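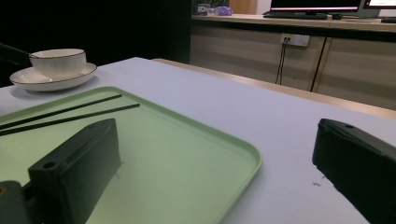 How to prepare a table-setting station for recording with the hand-held gripper

This guide is for people who come to us from dining room service or from the dish room, and who will now spend a part of their shift teaching the machine. I worked in the dish room myself before I moved to the recording table, so I will try to write it in the way I wanted to have it explained.

What the work is

At Doolan we lay trays for the canteens. The plan is that the arm on line two, which we call Pava, will take over the laying of chopsticks, spoons and cups in the evening shift. Pava learns from recordings. A person holds the gripper in the hand, does the task with it, and the camera on the gripper records every movement. You do not need to know programming. You need to know how a tray should look when it goes out, and you know this already.

Before you start

Wipe the table and the tray. Crumbs are a small thing for us, but they come into the recording again and again, and the people at Vimard who train the model have asked us to keep the table clean.

Check the gripper fingers. Both have to open and close without a jerk. Press each finger sideways with your thumb. If it moves, tighten the screw by a quarter turn and check again. Do not tighten more than this, the thread in the plastic is not strong.

Look at the pads on the inner side of the fingers. A chopstick is thin and it rolls, so a pad with grease on it will lose the chopstick in the air. Clean the pads with a dry cloth. No alcohol, please.

Start a new session in the Cikon program and type your station number. Ours is 13. Then hold the gripper still over the table for a few seconds until the light on the handle stops blinking.

Setting out the objects

1. Put the tray on the table with the long side toward you. It does not have to be straight. In the real line the trays come a little turned, and Pava has to learn this too.

2. Put the two chopsticks on the tray. Change their position for each recording: close together, apart, crossing the rim, thick ends to you or away from you.

3. If the task list says "with cup", put the cup on its saucer outside the tray, where your hand will not hit it on the way. The list also tells you if there is a spoon.

4. Take everything else from the table. Phones, gloves and your own coffee should go to the shelf.

Doing one recording

Open the fingers wide before you come down. Most new colleagues come down with the fingers half closed, because this is how we use kitchen tongs, and then they push the chopstick away.
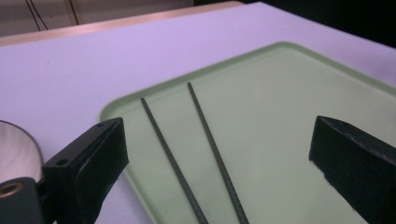 Come down slowly, with one finger on each side of what you want to take. When the task is "take both", close over the middle part of the chopsticks, where they are near to each other but not yet at the thin tips. When the task is "take one", turn your wrist so the fingers stand across that chopstick and leave the other one alone. If you touch the other one by accident, continue. Vimard wants to have these recordings also, you only mark them with the yellow key.

Lift, stop for a short moment, carry, and put down. The short stop is important for the software, it uses it to cut the recording into parts. Then open the fingers fully and go up before you move sideways.

One recording should take no longer than 25 seconds. A good shift gives 200 recordings, but please do not run after this number in your first week. Slow and even movements are more useful than many movements.

When something goes wrong

If the chopstick falls on the floor, press stop and delete. If it falls on the table, you may pick it up with the gripper and go on.

If your wrist hurts, change the hand or change the task. The gripper is heavier than it looks after two hours. We agreed with the shift leads that no one stays at the recording table longer than half a shift, and you can ask to go back to the line earlier without giving a reason.

If the program shows error 2090, the camera has lost its connection. Pull out the cable, count to ten, put it in again and repeat the start. What you recorded before the error is saved.

About the jobs

Many colleagues ask me this in the break, so I put it here. The evening shift on line two had four people for laying trays. When Pava starts, two of them stay at the line, to fill the magazines and take out bad trays, and two go to recording and checking. The hourly pay for recording is the same as on the line, and the evening supplement stays until January. What comes after January is not decided yet, and I can not promise anything on this point. If you want to say your opinion about it, come to the shift meeting, it is better there than at the coffee machine.

I can say only how it is for me. My back is better. I miss the talking, the recording table is a quiet place and the day feels longer. Some people like exactly this and some went back after one week, and both are fine.

End of shift

Close the session in Cikon and wait for the green bar. Put the gripper on the charger with the fingers open, so the pads do not get flat. The chopsticks go in the box for recording material and not back to the kitchen. Write in the notebook which tasks from the list are finished, and with which hand you worked.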